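**Lockyer Community Kitchen reopens after refit**

October 2023

The shared kitchen at the Lockyer Community Center has reopened to residents' groups following a refit that began in June. The work was carried out by Cluseck Interiors and included new sinks, additional shelving and a full replacement of the tableware, much of which had become chipped or mismatched over the years.

The center has purchased 1,160 pieces of white tableware, including plates, bowls and serving dishes. All groups may use them at no extra charge. A further 930 pieces from the old stock have been passed on to the Plullen Meals Project, which serves lunches at several sites in the district.

Groups are reminded that dishes must be washed and left to drain before the end of each booking. Plates should stand upright between the wires of the rack, with bowls placed beside them. Items may not be stacked while wet.
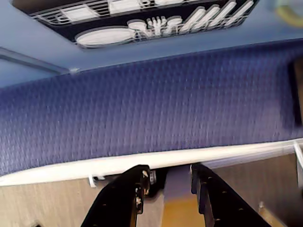

*White plates, bowls and utensils in a wire dish rack.*

The kitchen can be booked in sessions of 3 hours through the center's front desk. Existing bookings made before the refit remain valid, and groups need not apply again. Storage shelves will be assigned to regular users once the autumn schedule has been settled.

A grant of $2,000 from the Grorkico Fund met the cost of the tableware. Breakages should be reported to the front desk so that replacements can be ordered.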